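Speaker notes: What tidy-desk advice gets wrong
Session starts at 4 p.m. Talk is 35 minutes, then questions. Water on the lectern before I go up.

SLIDE 1. Title
Wait for the door to close. Ask who has cleared a desk in the last month. Then ask who could find everything afterward. Let them laugh, move on.

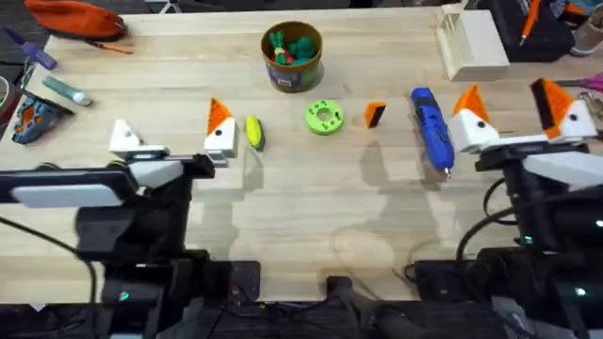 Notes and slides by the speaker, Odumska Workplace Talks, July

SLIDE 2. The claim
You have all heard it: a clear desk makes a clear mind. It's on mugs. I went looking for where it comes from and mostly found people quoting each other. The trail ended at a sales leaflet from Furnero, who sell drawer units. Read the leaflet line out slowly. Don't do a funny voice, it went badly at Quintela.

SLIDE 3. The Cenora survey
This is the one that gets passed around. They asked 1000 office workers whether clutter bothered them, and 64 percent said yes. Fine. I'd have said yes too. Pause here.
Points to make:
- Being bothered by something is a feeling. The headline said "lost productivity."
- Nobody's work was measured. The word "productivity" isn't in the questions, I checked all four pages.
- The people who answered had signed up for a newsletter on home storage.
If someone says a bad survey is better than none, ask what they would have done differently had it said 40 percent.

SLIDE 4. Piles
A pile has an order. The newest thing is on top, and the thing you haven't touched since spring is at the bottom. File it all away and you have to remember what you called it. I'm not saying piles are good. I'm saying the person who made the pile usually knows what's in it, and the consultant doesn't.

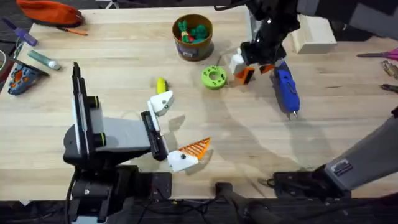 The same goes for shared desks, where I think the tidy people have a better case. If four of you use one desk in turns, my pile is your problem. So clear it at the end of your turn. That's manners, and I wish the books would call it that and leave my mind out of it.

SLIDE 5. What would change my opinion
Have to be fair here. Show me the same people doing the same job, some weeks messy and some weeks clear, with the work checked by a person who doesn't know which week was which. I've asked three authors for anything like that. One sent me a discount code.

SLIDE 6. What to do on Monday morning - CHANGE TO "tomorrow," slide still has the old wording
Keep what you used this week within reach. Throw out dead pens. Don't buy a drawer unit until you can say what goes in it.

If short of time, skip slide 4 and go straight to shared desks. Repeat each question into the microphone before answering, the back rows can't hear.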